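Kinsella Folding Table, Set-up Guide
Section 4: Folding cloths and small towels

Before you start
Table legs locked (see Section 2). Top wiped down and dry. Rings, watches off, they snag.

Note: small specks and scuffs on the white top are normal wear. Don't scrub with powder cleaner. Damp rag only.

4.1 Laying out
1. One cloth at a time. Drop it near the middle of the table.
2. Find two corners on the same side. Pinch, lift, give it one shake.
3. Lay it down flat. Smooth from the center out with an open hand.
4. Still bunched up? Pick it up and go again. Dont try to fold over a wrinkle.

Caution: do not lean on the edge of the top. Max load 45 lb, spread out.

4.2 Folding
1. Left side over to right side. Match corners first, then the edge.
2. Smooth once.
3. Bottom edge up to top edge. Smooth again.
4. Thick cloths stop here. Thin ones, one more fold, same direction as step 1.
5. Move to the stack, folded edge facing you.

Note: light colors on a white top can be hard to see at the edges. Turn a side lamp on, overhead light off. A low shadow shows you where the hem is.

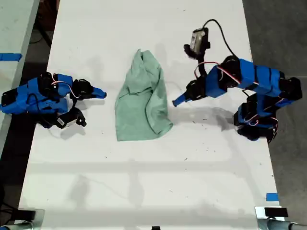
4.3 Stacking
1. Same size with same size. Biggest at the bottom.
2. Keep stacks under the height of the Jikow bin, if you have the bin kit (part 178).
3. Bin goes on the floor or the side shelf, never on the table top while your folding.

Caution: side shelf (part 197) must click on both sides before anything goes on it. No click, take it off and reseat.

4.4 When done
1. Wipe the top.
2. Check under the table for dropped cloths.
3. Fold legs in reverse order, see Section 2, step 6.

Replacement feet: part 117. Sold in pairs.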